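Wrist marker rigs vs. gloves for grading gripper tests - is it worth it?
Forum: End effectors and grasping
Started by sasska_bench, August 2021

sasska_bench
Posts: 47

We're picking a gripper for a cell that has to handle soft and stringy stuff. Cables mostly, some folded cloth, some thin plastic bins. Two candidates on the table: the Bremier two-finger parallel and the Vosthorpe three-finger with the rubbery pads. Both vendors say their gripper handles cables. Both vendors also sent a video of it picking up one (1) straight cable off a flat table, so draw your own conclusions.

Before we spend arm time on either, Corina Stanciu on our side wants a baseline from human hands on the same objects. Marker tags on both wrists, a sensor unit under each strap, and a head-height view. My question is whether wrist pose is any use when the thing we're buying is all fingers. I've been going through the first batch and I have doubts.

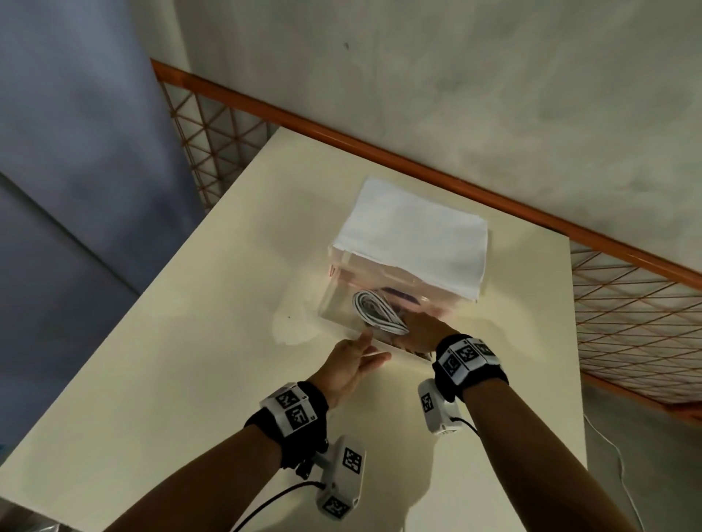 Bin moves are the easy part. Both hands, push or steady, the wrists hardly turn, and I'd trust the tags for that. I would also trust a tape measure for that. If the Bremier can't nudge a plastic box, we have bigger problems than tracking.

Anyone used a setup like this to decide between grippers, as opposed to just collecting data and feeling good about it?

torque_first
Posts: 90

Used something similar for a packing line. Short answer: it told us what reach and wrist angle we needed and told us nothing about the fingers. We bought the wrong gripper anyway.

What are you mounting them on? A parallel gripper on an arm with a lazy wrist is a different tool from the same gripper on a good one. People compare grippers as if they float.

sasska_bench

Adamczyk six-axis, same arm for both. Controller is theirs too. So at least that part is fair.

k_ogura

Chiyo Ogura here, I do fixture work. I'll disagree with torque_first a bit. Wrist data is more useful than people give it credit for with cables, because a lot of what looks like finger skill is the other hand holding still in the right spot. Figure out where the holding hand goes and you may find a plain two-finger gripper can do that half of the job. Then you only need something clever on the other arm.

Which raises the obvious question. Are you buying one gripper or two? The OP says "a gripper". One-handed cable work is misery.

sasska_bench

One arm is funded. A second arm is "under discussion", which I've learned to read as no. But fair point, and it's the part of the baseline I don't like. We're recording two hands and comparing them to one.

Look at winding, for instance.
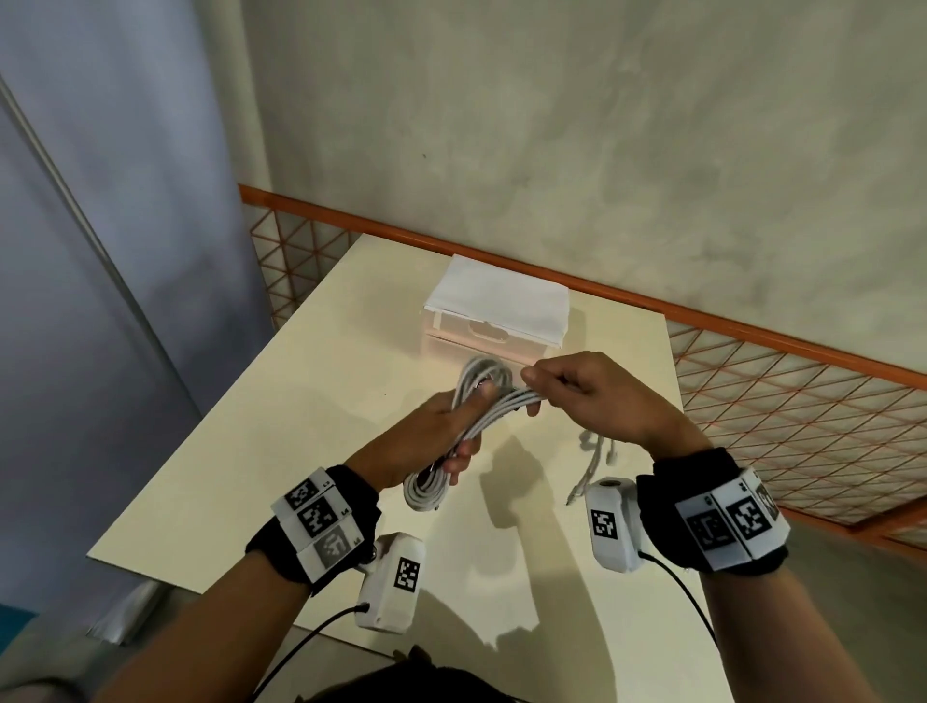 One hand keeps the bundle together from underneath and the thumb locks it, while the other pinches several strands at once. Tell me which axis of the Adamczyk does "thumb locks it". The wrist tags say the hands are close together and a bit apart in height. Great. The decision between two pads and three pads is happening an inch or two past where our tracking stops.

fiadzo_a

So put tags on the fingers, or use a glove.

sasska_bench

Tried a glove at my last job. People handle a cable differently when they've got a glove on, they grab instead of pinch. You end up with very good finger data of someone wearing a glove.

fiadzo_a

That depends on the glove. The thin ones with open fingertips are fine. I had 14 people through a test with them and couldn't tell the difference in grip style from bare hands.

k_ogura

Couldn't tell by eye, or measured?

fiadzo_a

By eye. But it was a lot of looking.

torque_first

Adom, that's the same standard of proof as the vendor videos.

fiadzo_a

Fine, it's an opinion. I still say a mediocre glove beats guessing fingers from a wrist tag. And you can read finger positions off the head view for a good part of it anyway. Has anyone run a hand tracker over those frames?

sasska_bench

Wai-kit Hsiao did, on a small set. Good on the bin moves. When the fingers are behind a coil it makes up a hand. A very confident hand, too. It had the index finger going through the bundle in one stretch. I wouldn't pick a lunch place based on that, let alone a gripper.

Tag problems as well, while I'm complaining. Turn the wrist far enough and the tags go edge-on to the camera, and the pose starts to jump. More tags around the strap helps. The sensor units are meant to cover the gaps, but I'd like to see that shown on our own data before I believe it. The datasheet is very cheerful.

shota_s

Jumping in as somebody who sold the Vosthorpe for a while (not anymore, no stake in it). The pads are good on cloth. On thin cable they roll it. You close, the cable rolls toward the palm, and now you don't know where the plug is pointing. For coiling, who cares. For plugging in, it's a disaster. The Bremier pinches cleaner but needs to come in square to the cable, and if it's a pile you rarely get square.

So I'd skip the question of which is "better on cables" and split it: picking one out of a pile, and holding a plug end so it can go into something. I'd bet they come out with different winners.

sasska_bench

That's the most useful thing anybody has said to me about either product, including the people selling them. And the pile is where I expect both to fall over.
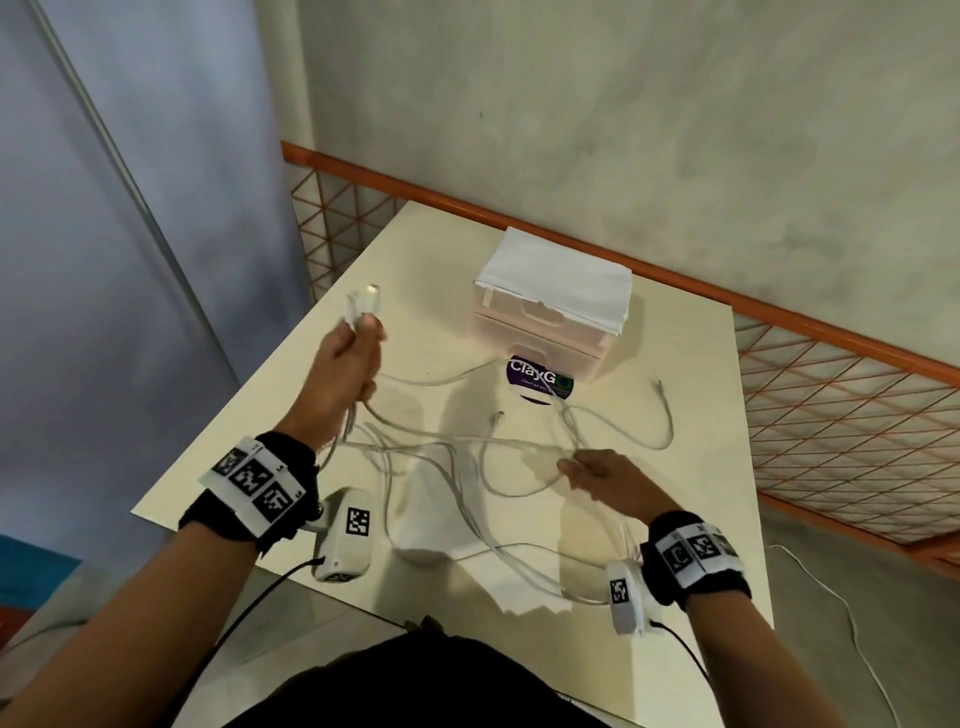 Plug end in the left hand, right hand in the pile. Wrist tags on both sides.

Shota's split fits what I'm after. Holding a connector by the end is one test, getting into crossing strands is another, and I'd been about to lump them together under "cable".

torque_first

White cable on a light table, too. Whatever camera you put on the arm is going to hate that. Before you blame the gripper, check that the arm knew where the cable was. I've watched a gripper get a bad score three times over for what was a depth camera problem.

k_ogura

Agree, and I'd do it blind to the camera at first. Place the cable by hand at a known spot, send the arm to it, close, lift, shake. If it fails there, no camera will save it.

sasska_bench

OK, here's where I've landed:

Fixed position test first, both grippers, no vision. Plug end hold, then single strand, then a strand crossing another one. 3 cable types.

Pile test after that, with the camera, and failures get logged as "didn't see it" or "didn't hold it".

Human baseline stays, but only for reach, wrist angle and where the holding hand sits. I'm not going to let anyone put a finger claim in the report from wrist tags.

Cloth as a separate thing. I suspect Vosthorpe takes it and then somebody in management asks why we can't just use that one for everything.

fiadzo_a

You'll be back asking about gloves by November.

sasska_bench

Could be. Send me the name of the thin ones.

shota_s

One more on the Bremier: check the jaw faces under a light before you start. Ours came with a small burr on one side and it nicked cable jackets. The demo unit didn't have it, naturally.

torque_first

Ask both of them for a loaner off the regular shelf and not the demo unit. See how long the reply takes.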